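Dropping the waypoint list, and what replaced it

I finally got to delete planner_old.py. It was 1,952 lines long, I wrote most of them, and I have rarely enjoyed a commit more.

Some background for anyone who found this through the Kneath post. Kneath is my little motion layer for two-arm tabletop work. It takes "this thing goes in that basket" and produces joint trajectories for both arms without letting them tangle. Until June it did that with a list of hand-placed waypoints: one above each basket, one parked high in the middle, and a pile of special cases for when the arms wanted the middle at the same moment. It worked fine as long as I never moved a basket. I move the baskets all the time!

The new version has no waypoints at all. Every cycle it asks the perception side (that part is called Priltix, and it's the one piece I'm still a bit scared of) where the rims are, fits a rectangle to each one, and plans straight to a point over the floor of the basket. The rectangle is allowed to be crooked, and that one decision saved me more grief than anything else in the rewrite. The old code assumed baskets sat square to the table, and then it padded everything to make up for the assumption being wrong.
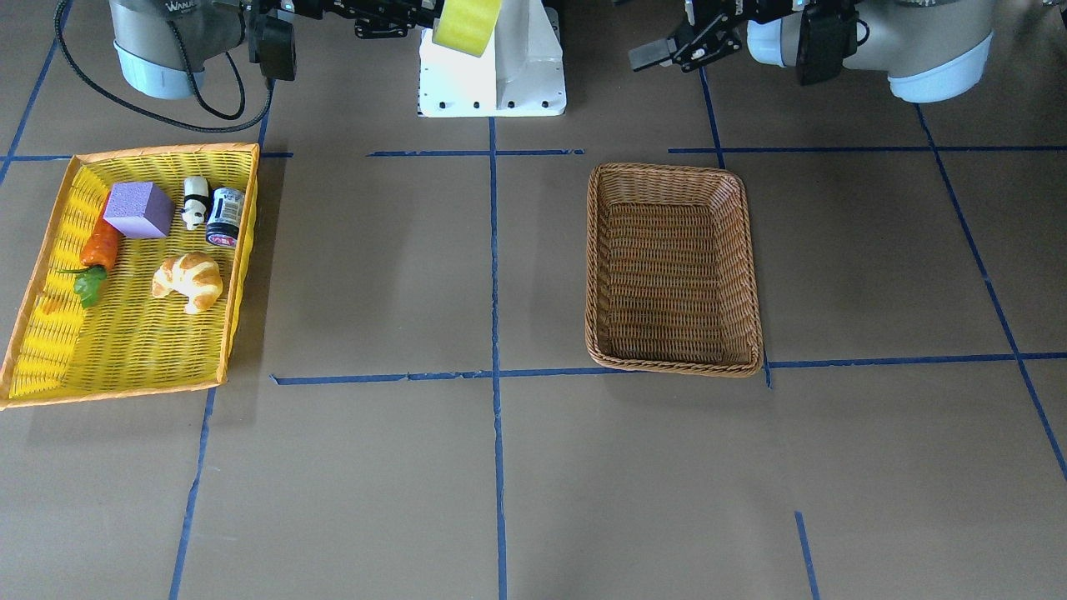 Right arm with the yellow block, left gripper empty, brown basket with nothing in it yet.

The situation I care most about is when one arm is carrying something and the other one has nothing to do. In the old planner the idle arm froze wherever it was, and the busy arm treated it as a wall. Now the idle arm gets a cost for being in the way, so it gives ground a little as the other one needs room. I wrote the cost term in an evening and spent two weeks tuning it. Too low and it does nothing, too high and the idle arm bolts for its joint limits like it's seen a spider. I settled on a term that fades with distance and only looks at the next 56 steps of the other arm's plan. Looking further ahead made the motion worse, and I still don't fully understand why. If you have a theory, please write to me.

A quick word on object shapes. I use very simple stand-ins: a box for anything blocky, a capsule for anything long, and a fat sphere for whatever is left. A croissant is a fat sphere. A carrot is a capsule, and the leaves get ignored completely, which felt like cheating until I noticed the planner was making better choices without them. Leaves bend. The solver doesn't know that and would happily go on a grand tour to avoid brushing one.

The piece I'm proudest of is the handover between the two views. The fixed camera gives the big picture and decides which basket we're going to. Once the gripper is near, the wrist camera takes over and corrects the last bit of the approach. The trouble is that wrist images get smeared whenever the arm is moving at any speed, so corners jump around from one image to the next. My first fix was to slow the arm down, and it was painful to watch. 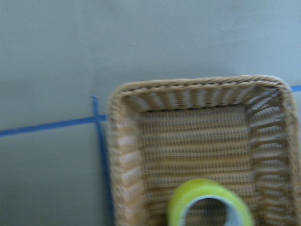

What I do now is score each wrist image for sharpness and let that score set how much the rim fit is trusted. A smeared image still counts, just not for much - the filter leans on the last good estimate plus the arm's own joint readings until something cleaner comes in. Long straight edges hold up surprisingly well under blur, so the fit weights those over the corners. It's maybe 70 lines of code, and it let me put the speed back to where it was before I got nervous.

I replayed 2,000 logged approaches through the new code before letting it near real motors, and I can't recommend this enough. Replays are cheap, they run while you eat lunch, and they caught a sign error in the rectangle fit that would have sent the gripper off in the wrong direction with total confidence. The replay tool is its own small package, Fulalard, and it's in the repo with a readme I wrote at midnight, so be kind.

Still on the list: plans that get thrown away when a rim is half out of view, and a proper timeout for when Priltix loses a basket completely. At the moment the arm waits politely forever. I'd also like the idle arm to start toward its next pick before the busy one has let go, and I have a half-working branch for that which I'll push once it stops oscillating.

Posted 2024-07-05 in Kneath, planning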